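Two new arms, and nobody's job gone, at Goossens

Staff at the Goossens repair and packing shop have had most of the winter to get used to their newest workmates, a pair of robotic arms that came in at the start of July and have been slowly learning the dullest job in the building.

The job is sorting returned keys and fobs, which come back from the holiday cabins Goossens looks after and have to be checked, matched to a tag and hung up again before the next lot of guests. In a busy month there are 1,425 of them, and until this year every last one went through the hands of Larysa Mykhailiuk and whoever she could talk into helping her (usually with the promise of a good biscuit).

"I used to go home and see little hooks when I shut my eyes," she said, laughing. "My wrists were crook by Easter, every year. I don't miss that part at all, though I do miss the natter."

The software comes from Jidix, and the staff named the arms themselves after a fairly spirited vote in the tearoom. The left one is Dora and the right one is Niller, and you will be gently corrected if you mix them up.
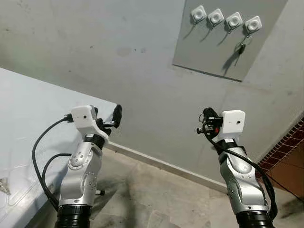

Larysa now spends her mornings showing the pair how a job is done and her afternoons on the front counter, where she has been asking to work for ages. Her pay went up a grade with the change, and two of the casuals have started the same training.

It hasn't all been smooth. Fionnuala Ó Conaill, who runs the floor, said the first weeks were slower than doing it by hand, and a few of the older fobs still have to be set aside for a person to sort out. She has also had to rearrange the roster, and a couple of people weren't keen on losing the early start.

The shop plans to put 200 keys a day through the arms by spring, with staff checking each batch before it goes out to the cabins.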